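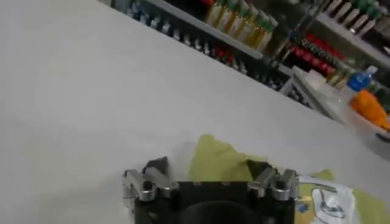 Fig. 1. White tabletop.

Interior Surfaces and Maintenance
Handout 4: Choosing and caring for work surfaces

Read this before the practical session. Bring it with you, along with your notes on floor coverings from Handout 3.

1. What a work surface has to do

A work surface is judged by the job done on it. A desk in a records office gets paper, elbows and coffee cups. A bench in a school art room gets glue, paint and knives. Start every specification with a list of the tasks, then the cleaning products the building already buys. Many finishes fail early from the wrong cleaner being used on them every evening.

2. Color and glare

White and pale gray tops are common in shared rooms. They show dirt quickly, which helps the cleaning staff, and they bounce light back up into the room. The drawback is glare. A glossy white top under a bare ceiling fitting is tiring to work at for more than an hour or two. Ask for a matte or satin finish where people will read or write. If the tops are already in place, try moving the lights or fitting diffusers before you price new furniture.

Dark tops hide stains but show dust and scratches. Mid-tones are the most forgiving and the least often ordered.

3. Edges and joints

Look at the edges first when you inspect a used table. Water gets in at the edge band and at any cutout for cables. Run a fingernail along the joint. If it catches, note it on the sheet. Swelling under the band can't be reversed, only cut out and patched. 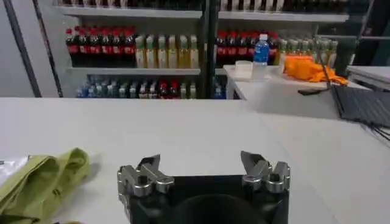

4. Daily cleaning

Use a soft cloth, lightly dampened, and a neutral cleaner. Spray the cloth and keep the spray off the table. Work from the far edge toward you in overlapping strokes. Dry with a second cloth. Keep cloths for tables apart from cloths for sinks and floors; most buildings do this by color, and the color code should be posted inside the supply closet door.

Do not use scouring pads, bleach or furniture polish on a coated top. Polish leaves a film that picks up dirt and makes paper stick.

5. Case for discussion: the Limum building

The Limum building has 88 tables in its study rooms, bought from Kushnir in two batches. The first batch of 30 is around 16 years old. The second batch came later and has a different edge band from Vodano. The cleaning contractor, Mameo, uses one product for both.

Be ready to discuss:
- which batch you would inspect first
- what you would ask Mameo before writing anything down
- whether replacing the edge band alone makes sense on the older tables

Written answers, one page, are due 3rd December. The unit test on surfaces follows in February and covers Handouts 1 to 5.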